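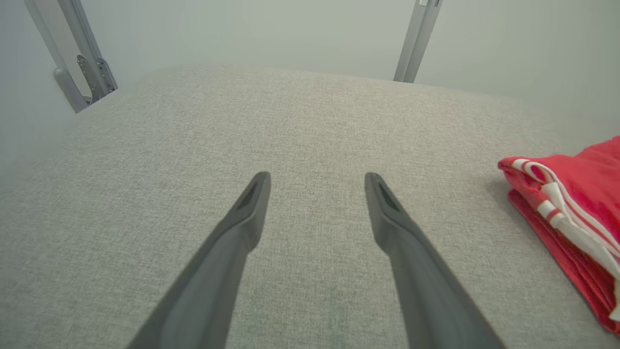

Condach is a two-finger parallel gripper and wrist assembly designed by Yetunde Akande for hobby robot arms. It was developed at Odetora, a shared workshop, where the first working unit was fitted in March to an arm built by members.

Design
The fingers are long and tapered, with a recessed slot near each tip. A single servo drives both through a rack and pinion, so they close at the same rate. The servo reports its current draw, and the controller stops the motion once a set limit is passed. The complete assembly weighs roughly 400 grams. A small camera at the wrist looks along the fingers.

Control
The software, Trimerach, runs on a desktop computer and sends commands over a serial link. Version 11 added separate force limits for cloth and rigid parts – earlier versions used one value for both.

Variants
A shorter model, the Shehu, keeps the same drive but reduces finger travel. It uses seven printed parts and shares its mounting plate with the Condach. The drawings for both were last revised on November 7, 2025.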